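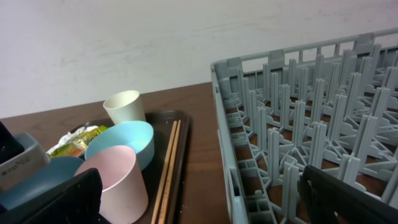

Cups and bowl on a serving tray.

## Solteo tableware - hire and buy

Plain coloured cups, bowls and plates for cafes, village halls, school fetes, weddings. Mix colours as you like, no charge for mixing. Min hire 15 place settings.

**Hire**
- two nights as standard, longer by arrangment
- goes out in stacking crates, comes back in the same crates please
- scrape it, rinse it, we do the proper wash
- breakages charged at cost. Chips count as breakages - sorry

**Buy**
- ex-hire stock sold by the crate, all checked
- new stock to order from Visell, allow a few weeks
- pink is short until April, cream and blue fine

Dishwasher OK, top rack for cups. Microwave OK for reheating, not for long cooking. Not for the oven or the hob. Don't stack the cups more than six high, they stick and then somebody forces them.

Tea stains - bicarb and a damp cloth, leave it ten minutes. No wire wool. No bleach on the colours.

Biggest order we can do from the shelf is 300 settings. More than that, ring first and we'll see what Ayele can lend us.
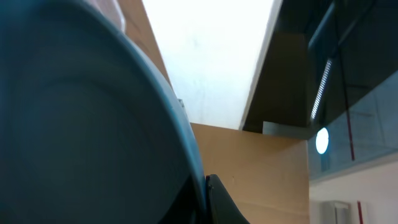
Amirul Majimbun wrote to say the bowls held up well at a two-day supper, soup both nights, but the crate labels came off in the wet and packing up took twice as long as it should of. He'd also like a smaller bowl for puddings. Labels are now tie-on. Smaller bowl is being looked at - no promises.

**Delivery**
Free within 15 miles of the Sostetov yard, ground floor only. Collection any morning, bring a blanket for the boot.

Bookings and spares: ask for Faizal Wijaya. Quote ref 852 for the hall rate.

Prices checked 30 March 2026.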